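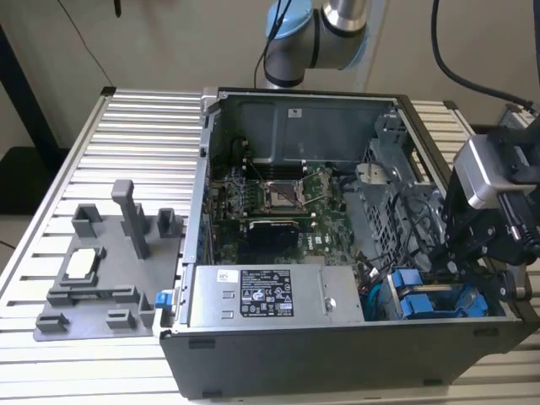
Week 6 notes: What a thing costs after you buy it

Hi all. These are my notes for the session on cost of ownership, cleaned up a bit from what I had on the screen. A few of you asked for the repair-or-replace part in writing, so that's the longest section. If you missed class, read the whole thing and then try the two problems at the end before we meet again.

Where we left off

Last time we talked about sticker price and why it gets so much of our attention. It's the number on the tag, it's the number in the ad, and it's the one you tell your sister when she asks what you paid. Everything that comes later (electricity, parts, ink, bags, filters, the afternoon you spend on hold) arrives in small bites, and most of us never add the bites up. I certainly didn't until I started teaching this course, and then I got very annoyed at my coffee maker.

So the term for this week is total cost of ownership. You take what you paid, add what you spend to keep the thing running, and subtract whatever you get back when you let it go. Then you divide by the years you had it. I like the yearly number best because you can compare a cheap thing that dies young with a pricey thing that hangs on.

A worked case: the office desktop

Say a small mail-order firm, Pistberg, has a desktop computer in the back office. It's used for invoices and labels, nothing fancy. It stops starting up one morning in November. A repair shop looks at it and says the fix will be 50 dollars for the part and 40 for labor. A refurbished replacement would be 210 dollars.

Ninety against 210, easy, fix it! That's what most of the room said, and I would've said it too. But slow down, there's a question hiding in there: how much more time does the 90 dollars buy?

Suppose the repaired machine would last one more year. Then the repair costs 90 dollars a year. Suppose the refurbished one would last three. That's 70 dollars a year. Now the replacement looks better, even though you hand over more money on the day.

Flip it around. If the repaired machine would go two more years, the repair is 45 dollars a year, and it wins by a mile. The prices haven't changed at all. The whole answer hangs on a guess about how long things last, and you should always say your guess out loud (or write it next to your answer, please, I take points off when it's missing).

Somebody asked about the money Pistberg already spent on the old computer. Leave it out. That money is gone whichever way you go. This is the sunk cost idea from week 2, and it keeps sneaking back in. "But we paid so much for it" is a feeling, and I have it constantly about a pair of boots, but it doesn't belong in the arithmetic.

The costs people forget

When I asked for these in class we filled most of the board. The ones I'd like you to remember:

Setup time. A new machine means moving files, finding passwords, and making the printer talk to it. If that takes 6 hours and you pay the person doing it, put those hours in. With a repair you usually skip most of this.

Down time. If the repair takes a week and the replacement can be there tomorrow, what does the week cost you? For Pistberg it could be late orders. For a home computer it might be close to nothing.

Getting rid of the old one. Some places charge, some places pay you a little, and a lot of people just put it in a closet. The closet is free only if you don't need the closet.

Running cost. Power is the big one for anything that's on all day. For a toaster, don't bother.

Please don't go wild here. I had a paper once that tried to price the desk space under a stapler. Put in a cost if it could change the answer, and leave it out if it couldn't.

Spare parts and the value of waiting

We ran short on time for this so I'm adding a bit more than I said.

A thing that doesn't work can still be worth something. Parts can be sold, or kept for the next breakdown. A landlord we looked at in the reading, Cumatwood, keeps one dead washer in the basement for its door latches and hoses. Sounds like junk, but if it saves two or three parts orders a year, it's earning its keep.

The catch is that old parts lose value while they sit. A hose fits washers for a long time. Computer parts go stale quicker, as newer machines stop taking them. So ask what the part is worth now, and then ask what it'll be worth by the time you need it.

Warranties, quickly

An extended warranty is a bet. Multiply the repair bill by the chance you'll need the repair, and compare that to the price. If a repair would run 200 dollars and there's a one in ten chance of it, the fair price is 20 dollars. If the store wants 50, you're paying 30 extra for peace of mind. That may be fine with you! I buy it on phones, as I drop phones. I just want you to know what you're paying for.

Problems for next time

1. Ledesma Bakery has a mixer that needs a 160 dollar repair. Repaired, it should run for two more years. A new one costs 480 dollars and should run for eight. Work out the yearly cost of each. Then find how long the repaired mixer would have to last for the two to come out even.

2. Traltix rents carpet cleaners. Pick any three costs from the section on forgotten costs and say, in a sentence each, whether they'd matter to a rental business more or less than to a family that owns one cleaner.

Bring your work on paper. Read pages 21 to 40 in the packet too, and skip the part on leasing, we'll get to it after the quiz.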